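4.2 Tabletop block task in the Stekinton simulator

We now turn to the part of the review we had been looking forward to most. Stekinton is sold by Skudik as a ready-made simulation kit for small manipulation labs, and it comes with a room, a table, several arms and a set of starter tasks. We used the release dated 2019-11-27 on an ordinary desktop computer and changed none of the default settings. The whole kit was up and running before lunch, a welcome surprise after the long setup described in Section 4.1 for Semwal.
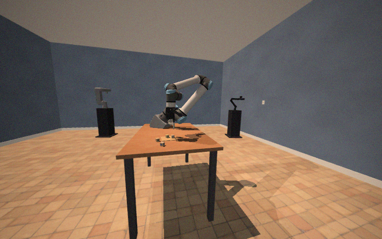 Figure 3. The block task in Stekinton, with the main arm mounted at the far end of the table and two smaller arms on pedestals behind. Credit: Manuela Martinelli.

The starter task uses four small blocks and a thin, flat board. Users can write their own goals in a short text file, and we wrote 60 of them, from simple pick-and-place moves to longer sorting jobs. Each goal was run until 100 attempts had been logged or the arm reached a joint limit. Loading a new goal takes a single command, and we found ourselves trying odd layouts just to see how the planner would cope with them — a good sign in any teaching tool.

Lighting deserves a special mention. The arm throws large shadows over the tabletop, and these matter a great deal to anyone training a camera-based grasp detector.

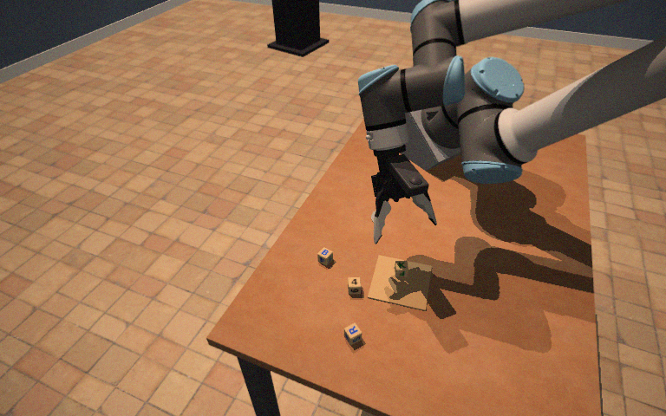 With shadows switched on, our detector found a usable grasp in 79 percent of attempts, and most of the misses came when a block sat in the shade of the gripper. We were delighted to see this, as our real bench has shown the same weakness ever since July and we had never managed to reproduce it in software.

The printed letters and numbers are a smart choice too. They let a goal name a block directly, and they give the detector something to read when two blocks are close in color. Our one complaint is the contact model: blocks released near the edge of the board sometimes slid farther than they should. Travedau, tested next, handles this case better but has far fewer tasks to offer.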